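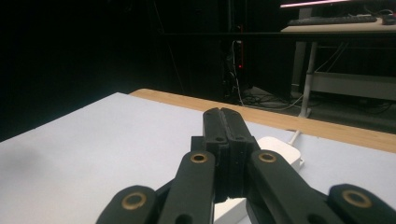 3.2 Packing surface and box handling

The second round of observations was done at the Grerkport site, at the end bench nearest the loading door. Same bench for all 54 sessions. We had planned to alternate with the bench by the window but the light there changed too much over an afternoon, and packers told us they avoided it anyway.

Worktops at Grerkport are pale. The older Rallis site has dark ones, and this matters more than we expected when we wrote the protocol. White cartons on a pale top are hard to square up by eye. Packers compensate by feel - a thumb run along the near edge, then a small push. We coded this as "edge check" (see Figure 3 for counts by site). Edge checks were more common at Grerkport in every week of the study, including the first, so we do not think its a practice effect.

Box placement was coded in 4 categories: square to the bench edge, turned slightly, turned strongly, and overhanging. Two coders, Baranauskienė and Godoy, worked separately from the session notes and then compared. Most disagreements were between the first two categories. Where they could not agree the placement was marked as turned slightly. A stricter rule was tried in March and dropped, too slow.

Figure 3. Edge checks per session, by site and by week. Bars show the median. Sessions with fewer than 8 boxes left out.

Packers were asked to work as normal. No targets, no timing called out. Each session ran 30 minutes, with the clock started when the first box was put down and not when the packer arrived at the bench, as arrival often involved a chat, fetching tape, moving someone elses mug. Sessions broken by a delivery were kept if the break was short, otherwise repeated next morning.

Box type was held fixed. All plain white, rectangular, supplied flat by Flellodier and made up before the session by the shift lead. Made-up boxes vary a bit. Some lids sit proud at one corner and packers press them down without seeming to notice, sometimes more than once. We did not code lid presses seperately, which in hindsight was a mistake, as several packers raised them in the interviews (Section 5).

One further point on the surface. Pale tops show scuffs and tape residue, and at Grerkport these had become informal markers. One packer lined up every box with an old strip of glue near the left end. When the bench was cleaned mid-study her placements drifted for two sessions, then settled. Grolovell, who fit out both sites, now offer tops with a printed guide line - we have not tested these.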